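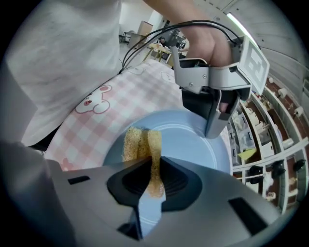
Thread: Do you rinse before it goes in the dishwasher, or no?

plamska_porch wrote:
Settle something for me. My sister was here Sunday and watched me wash every plate before I loaded it, and she just about fell off her chair. She says I'm washing everything twice. I say her glasses have oatmeal on them. Our machine is an old Zakex that came with the house, and it does not forgive egg. So what do you all do?

TwoCatsEstwood wrote:
Scrape, don't rinse. I rinsed for 10 years, and then the repair guy told me the detergent needs something to work on. I stopped that night and my plates come out fine. Egg included!

gravyboat49 wrote:
I don't buy that at all. I've heard the "detergent needs dirt" thing and I tried it for a month. What I got was a filter full of rice and a smell I'm still mad about. Sponge, quick swipe, in it goes. Takes me nine seconds a plate, maybe less if the kids didn't have syrup.

TwoCatsEstwood wrote:
When did you last clean the filter before that month, though?

gravyboat49 wrote:
There's a filter cleaning schedule?

TwoCatsEstwood wrote:
Well, there you go lol

Eleni Perić wrote:
I'm going to be the odd one out and say I quit using ours altogether. It's just me and my husband now, and it took us three days to fill the thing, by which time we were out of forks. I wash up after supper with the radio on and I like it. The one thing I'm picky about is the sponge. I get a new one every week, and the old one goes under the sink for the grill and the trash cans.

plamska_porch wrote:
Eleni, every week?? I run mine till it falls apart (I do microwave it now and then, wet, for a minute).

Eleni Perić wrote:
Every week! My mother used dishcloths and boiled them on the stove, and I can still smell that pot, so a fresh sponge feels like luxury to me.

mudroom_mo wrote:
Dishcloth person here, and you don't have to boil them anymore, just throw them in with the towels. A sponge never dries out in the middle. Also, plamska, see if your rack lets the bottom arm spin. Ours was blocked by a cutting board for most of June and I blamed the soap.

plamska_porch wrote:
Went and looked. Big serving spoon hanging straight down through the rack. I'm not telling my sister. Going to try a load tonight with just scraping, will report back on the egg.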